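From: Loan Khúc
To: Barta Street neighbours list
Subject: Re: [barta-neighbours] morning tea, cups, and the hall in February

Quick one before I get the kids, sorry if it's scrappy.

Issa Harb wrote:

> Hi all, two things from me. First, do we still want the hall for the
> February morning tea, given how hot it was last year? Metard Park has
> shade but no power, so no urn. Second, can we please stop buying
> paper cups. We went through 300 last time and the bins were
> overflowing by 11. I'd rather wash up. Happy to be told I'm dreaming.
> Issa

Not dreaming. I'm with you on the cups, mostly. Hall vs park I'm less sure.

Hall first. Booking is still in Thịnh's name from last year and the hire has gone up, so if we're keeping it someone has to ring them this week. Morning slot is 9 till 12 and that includes set up and pack down, which caught us out. Fans work, except the one over the kitchen hatch. Park is free but you need the form if there's more than 40 people, and we will be more than 40. Also the magpies. They've calmed down by then I think but Amancay's little one is still scared of that path.

My vote is hall, doors open, out the back on the grass if it's nice. Same as ever.
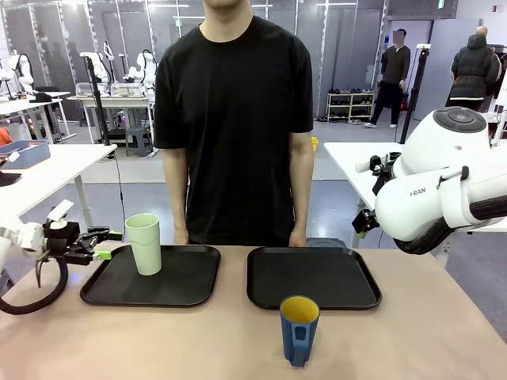 Cups. We did the "bring your own" thing at the Christmas one and half the street forgot, me included. So I think we need a box of them that lives in the hall cupboard. Op shop on Lustatska Lane has mugs cheap, all odd ones, who cares. I can pick up 28 or so that way over a few weeks and people can donate the rest. Plastic for the kids please, no glass, not after last time. And nothing with a gold rim, it can't go in the microwave and somebody always tries.

Washing up is the real problem. One sink, one drainer, and the hot tap takes forever to come through. Two people on it from 10.30 would keep up I reckon. If we leave it to the end it's the same three of us standing there at noon with the next lot banging on the door (yoga, they are very punctual).

Thiện offered his big tubs for dirties, one for each end of the table. Thiện is that still ok?? You said yes at the letterbox but I didnt write it down.
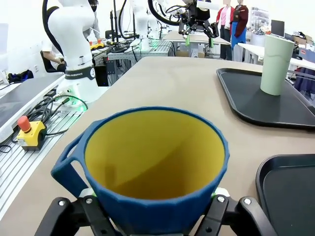
Food. Please can people say what they're bringing this time. We had five banana breads and nothing savoury. Amancay is doing the cheese scones again, thank god. I'll do rice paper rolls if someone else does fruit. Gluten free on its own plate with its own tongs, label it, and put it at the far end so it doesnt get crumbs all through it.

Tea: we have heaps. Coffee: none, the tin was rock hard so I chucked it. Milk somebody needs to bring on the day, plus one oat.

Money. There's a bit left in the tin from the raffle, should cover the hall and the milk. Not the shade sail, Issa, sorry, I know you're keen but the quote was over 2,000 and we'd need the council to say yes as well. Put it on the list for winter.

One more thing, the flyer. Last year's had the old phone number on it. Thịnh have you still got the file or was it on the Tativari laptop that died? If it's gone I'll just type up a new one, nothing fancy, and we can do letterboxes the weekend before. I can do the even side down to the roundabout. Odd side is up for grabs, mind the dog at the corner.

So need answers on:
- hall or park
- who rings the hall
- tubs (Thiện)
- two for the 10.30 sink shift
- flyer file (Thịnh)

Reply to the list pls not just me, I lost two of them last time in my junk foler.

Ta
Loan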